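Jultdale Repair Network Questions "Lifetime" Labels on Small Household Goods

JULTDALE, February - The Jultdale Repair Network today released the results of its first review of product lifetime claims, and the group says shoppers should read the word "lifetime" on a box with a good deal of doubt.

The review looked at 42 small household products sold in Jultdale stores under a lifetime promise of some kind. Door latches, kettles, desk fans and locking cash drawers were all included. Only 9 came with a written statement of how long that lifetime was supposed to be. The others left it to the buyer to guess, or sent the buyer to a web page that repeated the wording on the package.

"We asked a simple question and mostly got brochures back," the Network said in a statement. "If a company knows how long its product lasts, it can print the number. If it doesn't know, we'd like to hear why the word is on the box."
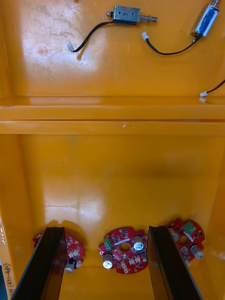
The Network also asked sellers for the test records behind their claims. Iken, which supplies latches and timers to hardware stores in the region, replied that its products are tested to 3,000 cycles. It did not say how many samples were tested, at what temperature, or what counted as a failure. A latch on a busy pantry door could reach that figure well before the buyer has lost the receipt.

Skaresance, a maker of kitchen appliances, said its lifetime promise refers to "the expected service life of the product as determined by the manufacturer." The Network has read that sentence several times and still can't find a promise in it.

Repair is not much easier. The Network's bench on Mohammed Street logged 1,314 items brought in by residents over the past year. Many needed one cheap part that the maker does not sell separately. Some makers offered a discount on a new unit, and a few described this in their letters as a repair program.

The Network does not claim that every product in the review is badly made. Some may last for decades. The trouble is that a shopper standing in the aisle has no way of knowing which ones, and a higher price was a poor guide in the cases reviewed.

The group is asking local stores to post the stated lifetime, in years or cycles, next to the price. Two stores have said they are "looking into it." The Network has heard that before and will check the shelves again in the fall.

The full list of products and the replies received are available on paper at the Mohammed Street bench during opening hours.

About the Jultdale Repair Network
The Jultdale Repair Network is an independent consumer group that runs a public repair bench and publishes reviews of household goods. It takes no money from manufacturers or retailers.

Media contact: Press desk, Jultdale Repair Network, Mohammed Street, Jultdale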